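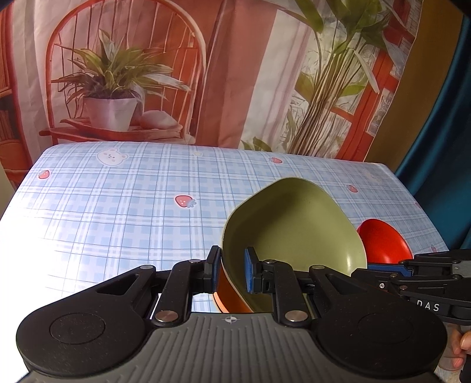
How do I get old candle wax out of a cotton tablecloth?
Posted by Rustgate506 in Laundry & Linens, 16 February 2019

Had people over for dinner and one of the tapers leaned. Big red puddle of wax, hardened overnight, plus little drips going toward the edge. Cloth is plain cotton, a light color, my aunt's, so I'd rather not wreck it. Scraped the worst off with a butter knife. What's left is a waxy patch the size of my palm and a pink stain under it.

I have an iron, dish soap, and a bottle of Sestis spot remover that came with the apartment. No idea how old. Haven't washed it yet, read somewhere that hot water is a bad idea? Also does it matter that it's red. Need it back on her table in 3 days.

3 replies

Marama Pryor
Don't wash it yet, you read right. Freezer first. Fold it wax side out, put it in a bag, leave it an hour or so till the wax is brittle. Then flex the cloth and crack off whatever will come. Use a spoon, knives snag the weave.

Then the iron. Paper towel under, paper towel on top, plain white, no printing. Low to medium, NO steam. Press down, lift, move to a clean bit of paper, press again. Don't slide it around or you just spread the wax. Keep swapping paper until nothing comes through. Took me most of a roll last January, and that was a smaller spill than yours.

The pink is dye and it's a separate job. Rubbing alcohol on a white rag, dab from the back of the cloth, keep turning the rag. Try it on the hem first in case the cloth's own color moves. Then dish soap worked in with your fingers, let it sit, wash cool. Check it before it goes anywhere near the dryer. If you can still see pink, air dry and do the alcohol again. Dryer heat will set it and then you're stuck with it.

I'd skip the mystery bottle. If it's old you don't know what it'll do.

brandham_713
boiling water. stretch it over a big bowl, rubber band round it, pour the kettle from up high. my mom always did it that way, works on berries too

Kwabena Wumbei
Kettle thing is fine for berry juice, wouldn't do it with red wax. Melts it straight into the threads and carries the dye along. Did that to a napkin once, ended up with a nice even pink napkin.

Marama's way is the one. Couple things to add. Brown paper bag works if you run out of paper towel, just keep the printed side away from the cloth. And do the small drips first, they're easy and you get a feel for how hot your iron runs. Mine scorches on anything past the second dot so I stay under that.

If theres still a greasy looking shadow after the wash, thats leftover wax, not dye. Iron and paper again once it's dry. Might take nearly as long as the first go.

Rustgate506
ok freezer is happening now. Only have the printed paper towels so going to Kpodo for plain ones and the alcohol. Will try the hem tonight, thank you both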